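Teaching the arm to build a PC: my workshop tips
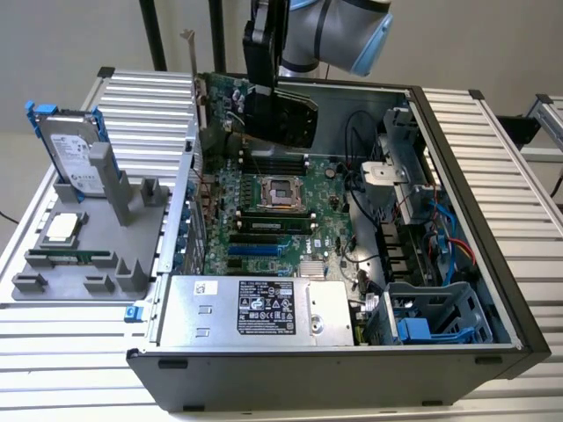 I've been teleoperating our arm through computer assembly since October, and most of what I know about giving a decent demonstration I learned by giving lousy ones. My first tip is to practice the whole job with your own two hands before you touch the controls. You'll notice all the little things your wrists do without asking you! A graphics card is the best teacher I know for this. When it's hanging straight down from the gripper over the top edge of the motherboard, the way we have it, you want to know already which way you'd tilt it and where you'd look next, and you do not want to be working that out with your thumb on the controller.

Lay the case on its side

I tried it upright for ages (stubborn, I know). With the tower lying down and open, everything goes in from above, and the arm likes that much better than reaching in sideways. It's easier on me too, as I drive mostly from the camera view and can finally see into the case.

Give every part a home

Our 3D-printed tray sits to the left of the case. The hard drive stands up at the back, the processor has its own pocket and the memory stick lies in a long slot near the front. Print the pockets a hair bigger than you think you need. Zeeshan Kazmi redid ours over at Clegg after I complained about prying chips out with a fingernail, and my mood improved a lot.

Tidy the cables first

Loose SATA cables are a menace. Pull them over toward the drive side before you start, and check them again between runs, they creep. Same for anything hanging off the table.

Go slow, but don't stop

This one took me forever. If you hover for ages while you make up your mind, the hovering goes into the recording and the arm learns to hover. Better to move at one steady, slightly boring pace. If you do freeze up, bin that take and start over – it hurts less than cleaning it up later.

Keep your mistakes, some of them

A take where you miss the slot, back off and try again calmly is worth keeping. A take where you miss and then mash the card around is not. I put the first sort in their own folder and write a line on what went wrong.

Move things a little

I did 100 runs with the case in exactly the same spot and was very pleased with myself, right up until somebody bumped the table. Now I nudge the case or the tray every few takes, a finger's width or so, and turn it slightly now and then. We're over 500 runs now and it copes with a bump just fine.

Watch the open socket

Those gold pins bend if you look at them wrong. Use a dead board for practice, and do the processor early in the session while your hands are fresh. I do mine before lunch. After 2 hours of driving I'm no good for anything fiddlier than memory.

Last thing – write down which way the parts face in the tray and tape it to the wall. I once did most of an afternoon with the memory stick the wrong way around and had to throw out the lot.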